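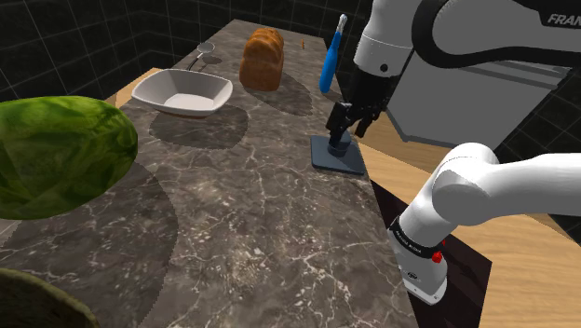 A watermelon on a marble-patterned kitchen counter

Leonidas Makris is already talking about seeds when he opens the door. He has a paper envelope in one hand and a mug in the other, and before I've got my coat off he has tipped a few pips onto the hall table so that I can see how different they are. Some are as black as liquorice. One is the colour of milky tea, with a dark rim, as if someone had gone round it with a fine pen.

"That one," he says, "is the reason I don't go on holiday in August."

Makris grows melons in Prindarell, a village with a north wind, a lot of sheep and a summer that can be over by teatime. He has been at it for 12 years, first in a cold frame built out of old windows and now in a pair of polytunnels behind the house. He also runs a small seed exchange, Pelupessy, which sends out little packets to gardeners who want to try melons in places where melons have no business growing. Last year he posted 4000 of them, nearly all from the kitchen table, with the radio on.

I'd expected someone a bit solemn (people who save seeds can be) but he is wonderful company, and he can't sit still. We do most of the interview standing up.

He grew up with melons as a thing that simply arrived. His grandfather would bring one home on a Sunday, carried on the shoulder, and it would go down the well in a bucket to cool until everybody had eaten. "You could hear it knock against the side," he says. "Knock, knock, all through lunch. We children couldn't eat for listening to it." When he moved north and bought his first supermarket slice, he thought something had gone wrong with his mouth. "It was pink and it was wet. I rang my mother to complain, as if she could do something."

So he asked her for seeds instead. She sent him a twist of newspaper with 47 in it, and he planted the lot, all at once, outdoors, in May. Slugs had them in two nights.

"I was so angry! I stood there in my slippers. But my neighbour looked over the wall and said, well, what did you expect, you've laid them a table. She was right. I'd read nothing, I'd asked no one, I just thought, seed, soil, sun. And I hadn't even got the sun."

The second packet went better. He started them on a windowsill in deep pots, one seed to a pot, because melons hate having their roots fiddled with, and didn't plant them out until the soil in the tunnel felt warm to the back of his hand. He still uses the back of his hand. There is a soil thermometer somewhere, he says, waving at a shed.

From there the conversation goes everywhere. We talk about pollination, which he does himself with a soft paintbrush on dull mornings when the bees stay home. We talk about water. He is generous with it early and then very mean once the fruit has reached its full size, a trick he picked up from an old grower in his family's village. "You have to be a bit cruel at the end. The leaves droop at midday and look at you. You must walk past." He does an impression of a drooping leaf, which I'm sorry I can't reproduce.

Then there are the varieties, and now he really gets going. The one he is best known for is Pekine, a round, thin-skinned melon hardly bigger than a grapefruit, which he has been selecting year after year for the plants that ripen first. It's crisp, very sweet near the middle and a little like cucumber towards the skin. I ask if that's a fault.

"No! That's the best bit. That's the bit you have with cheese."

Pratness is the other, and it's a more difficult animal. It's long and heavy, slow to start and liable to split if there's a thunderstorm after a dry spell. Some years he gets a single good fruit from a whole row. He adores it. The flesh is yellow, and he says it tastes of honey and then, a moment later, of something like pear drops. He hasn't offered it through the seed exchange until now, as he didn't want to be blamed for it, but this spring he has given in and there will be a few packets for people who promise not to write to him in tears.

How do you tell when one is ripe? I've been waiting to ask, having thumped a great many melons in shops without knowing what I was listening for. Makris laughs and says that most people thump for show. He does thump, a little, and likes a low note, but what he looks at is the patch where the fruit has been lying on the ground. Pale and whitish means leave it alone. A good buttery yellow means you can start looking for a knife. He also checks the curly tendril nearest the stalk, which dries up and turns brown when the fruit is nearly there.

"And then I wait 2 more days," he says. "My wife says this is how we lose them to the mice."

For shoppers without a tendril to inspect, his advice is to pick up several of the same size and buy the heaviest. Don't put it in the fridge whole straight away, either. A day on the worktop does it no harm, and he thinks the flavour is better for it. He eats his with salt, or with a squeeze of lime and some torn mint, or standing over the sink with no plate. The rinds get pickled with mustard seed and ginger, and there's a jar of them open during our talk, from which we both keep helping ourselves – they're sharp and crunchy and very hard to leave alone.

I ask what he would say to somebody with only a small greenhouse, or a sunny porch. He answers before I've finished. Grow one plant. Train it up a string, let it keep a single fruit, and hold that fruit up in a net or an old pair of tights when it gets heavy. Feed it with whatever you give your tomatoes.

"One melon! People say, all that work for one melon. But you've seen it every day since it was the size of a pea. You call everyone into the kitchen when you cut it. When did you last do that for something from a shop?"

It's getting dark by the time we walk down to the tunnels. There isn't much to see in there yet, just raked soil and a row of strings tied to the roof bars, waiting. He straightens one of them, steps back, and straightens it again. On the way out he presses an envelope into my hand with Pekine written on it in pencil, and tells me to keep the slugs off.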